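Sketora Home Mesh: your questions answered

Last updated 2025-06-04

We love getting your letters about Sketora, and since the new kit went on sale in October there have been a lot of them! We've gathered the ones that come up most. If yours isn't among them, write to the support desk and we may add it to the page.

Getting started

What is Sketora?

It's a mesh system for your home broadband. You plug one unit (we call it the base) into the router your provider gave you, and put the other units, the satellites, wherever the signal is weak. They all share one network name and one password, so your phone moves from one to the next as you walk about the house. The standard box has a base and 2 satellites in it, plus a short network cable and a plug for each.

Do I have to change my broadband provider?

No, and please don't on our account. Sketora works with whatever line comes into your home, fibre or copper. If your provider's box has its own Wi-Fi, turn it off once the mesh is running. Leaving both on is the most common cause of the "it's slower than before" messages we get.

Where should the satellites go?

Halfway is the magic word. People tend to put a satellite right in the dead spot, where it has no decent signal to pass on. Put it between the base and the dead spot, out in the open, at shelf height or higher. Keep it away from fish tanks, big mirrors and anything with a metal back – all three are very good at swallowing or bouncing radio waves.
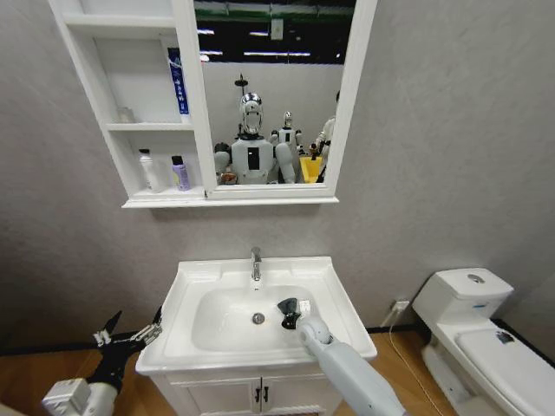
How many devices can be connected at once?

The kit is built for up to 200 devices across the whole mesh. That sounds like a silly number until you start adding up bulbs, plugs, speakers, tellies and everyone's phones. Most homes will never get near it, so add whatever you like.

What do the lights mean?

Slow white means the unit is starting up, steady white means all is well, and amber means it can see the base but the link is poor. Move an amber unit a little closer and wait a minute. Red means no link at all. You can switch the light off in the app under Unit, then Light, and it will still come on if something goes wrong.

Speed and range

Why is my speed lower upstairs?

Every hop through a satellite costs you a bit of speed, and so does every floor. Our test house has thick brick inside walls, and it's a right pain for radio! If you can run a network cable from the base to a satellite, do it. The difference is lovely. Any ordinary cable will do, and the unit works out by itself that it's been wired.

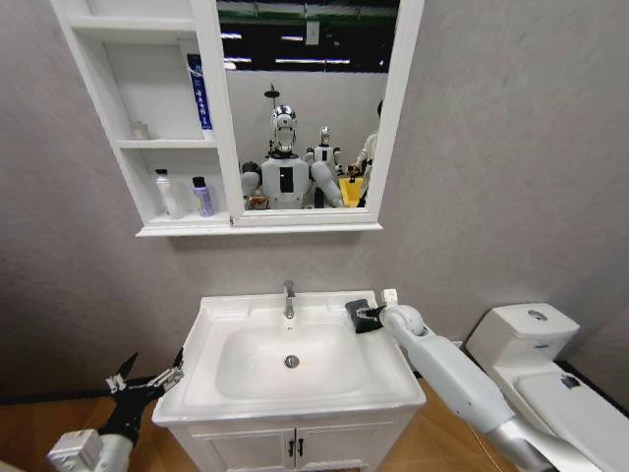

If a cable is out of the question, try turning the satellite so its flat side faces the base, then run the link test in the app again. The score is out of 100, and anything above 43 is fine for video calls. Below that you'll probably notice the picture freezing now and then, mostly in the evening when the neighbours are all online too.

Which channel should I use?

Leave it on Auto to begin with. The system checks the airwaves overnight and picks a quieter channel if there is one. You can fix the channel yourself under Advanced, which is handy in blocks of flats.

Does it work with Skuseo plugs and Zaltari speakers?

Yes to both. Skuseo plugs only use the slower 2.4 GHz band, so hold down Pair in the app and it will pause the faster band for ten minutes while you set them up. Zaltari speakers need nothing special. 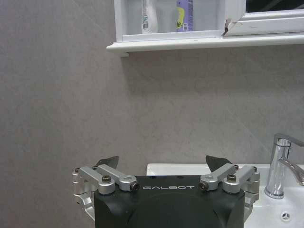

Updates and help

How do updates work?

They arrive by themselves in the small hours. The one we call Morris is going out now and fixes the slow wake-up that some of you had after a power cut (thank you for all the logs, they were a huge help!). You have it if the number in the app ends in 2342.

How do I start again from scratch?

Push a paper clip into the hole on the base and hold it until the light goes red, then let go. Satellites have to be reset one at a time in the same way. Your network name and password will be wiped, so write them down first.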